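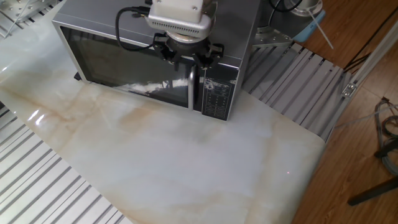

Council to trial repair and reuse drop-off for small appliances

Sondton residents will be able to hand in working and broken kitchen appliances at the Hennessy Road transfer station from August, under a six-month trial approved by council.

The service will take toasters, kettles, microwaves, rice cookers, fans, heaters and similar items that plug into a household power point. Anything that can be fixed will be tested, tagged and sold through the tip shop. The rest will be stripped for metal, cable and circuit boards.

Small appliances have been going into red-lid bins or out on the nature strip during hard rubbish collection, where they are crushed with everything else. An audit of one hard rubbish round last year logged 1296 small electrical items. Council staff who went through the results found many had nothing wrong with them beyond a worn seal, a blown fuse or a frayed cord.

Waste services coordinator Savvas Koutsoukos said the audit had changed the way his team looked at the problem.

"We'd assumed most of it was dead," he said. "A lot of it was just old. People had bought a new one and didn't know where the old one could go."

Drop-off will be free for households with a rates notice or proof of address. Small businesses can use the service but will pay the usual commercial gate fee. There is a limit of three items per visit, which Mr Koutsoukos said could be lifted if the storage shed copes.

The trial will be run with Allov, a local repair workshop that already services commercial kitchen gear. Allov will supply two licensed technicians and train tip shop staff to do basic checks. Council will pay for the shed fit-out, shelving and test equipment out of the existing waste budget.

Microwaves will be handled separately. They can hold a dangerous charge after they are unplugged, and only the technicians will be allowed to take the casing off one. Residents are asked not to open them at home or remove parts before bringing them in.

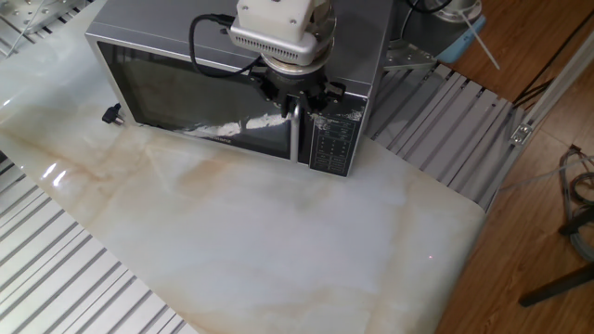 Countertop microwaves will be accepted at the Hennessy Road site from August.

Each microwave will be checked for door alignment, latch function and leakage before it goes on sale. Units with a cracked window, a bent door or rust inside the cavity will go straight to scrap. Scuffs and faded buttons will not rule an oven out.

Ultan Dolan, who manages the tip shop, said second-hand microwaves were among the things customers asked for most, particularly students and people setting up a first rental.

"I've had to say no for years. We had no way of testing them, so we couldn't sell them," he said. "I reckon the first lot will be gone by lunchtime."

Prices have not been set, though Mr Dolan expects most repaired appliances to sell for well under half the cost of a new one. Each will carry a test tag and a 99-day return period. Money from sales will go back into running the service.

Appliances with batteries that cannot be removed, such as stick vacuums and some hand blenders, are not part of the trial. They should still be taken to the battery cage beside the weighbridge. Fridges, washing machines and air conditioners will continue to be collected through the booked hard rubbish service.

Not everyone on council backed the plan. Some councillors asked whether the shed would be big enough and whether staff would end up sorting through items dumped at the gate after hours. A report on illegal dumping at the site will come back to council halfway through the trial, along with figures on how much was repaired, sold and scrapped.

The neighbouring town of Anutico opened a similar drop-off two years ago and now takes in some 11 tonnes of small appliances a year. Its staff have given Sondton a copy of their intake forms and a list of the faults they see most often. Kettles with failed switches are at the top.

Residents bringing in items are asked to:

Empty and wipe out the appliance
Keep the glass turntable, racks or trays with it
Tape the cord to the back
Tell staff about any known fault

Items should be left with staff at the counter and not on the ground outside the shed. The drop-off will be open from 8 am to 3.30 pm on the days the transfer station operates. The tip shop will keep its current hours.

Households that cannot get to Hennessy Road may be able to book a pick-up later in the trial. Mr Koutsoukos said this would depend on truck availability and was unlikely before the midway report.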